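Wednesday, May 16, 2018

**Progress report to the Cartwright fund: reading evenings in Ollari**

Dear all,

With this report I want to inform you about the second part of our work in Ollari. The first part you have received already, so I do not repeat the plan here.

The reading evenings continue in the old school at Detarow Road. We have now 2 groups, one for parents with small children and one for adults who learn to read better. The adult group was slow in the beginning. People were shy to read aloud before others, and we changed the programme so that they read first in pairs. After this the attendance became more stable.

From your grant we bought 200 books. Most of them are in easy language, with large letters. The delivery from Fitport arrived late and 10 books had damaged covers. Fitport agreed to exchange them, but the new copies are not here yet.

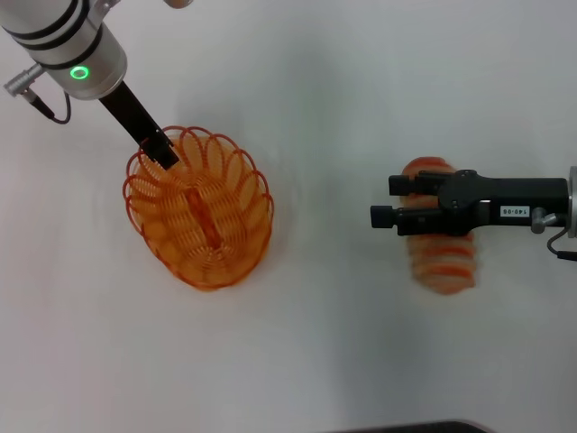
Also the shelves are a question still open. The ones we have are too deep for thin books, and the books fall behind. We asked for a price for narrower shelves and it is higher than in our budget. I would like to ask if we may use the money left from the printing line for this purpose. It was planned for leaflets, but the shop and the health centre let us put our notices for free.

The heating in the small room was repaired in the winter and there were no more complaints about it. The lamps are still weak for evening reading. The owner of the building promised to look at them.

For the next period we plan:

- to open the lending of books also on Saturday morning
- to make a simple list of all titles, on paper
- to start a writing group in October, if we find a teacher

The receipts are sent separately by post. Please write to me if one of them is missing or difficult to read.

With kind regards,
Project coordinator, Ollari reading evenings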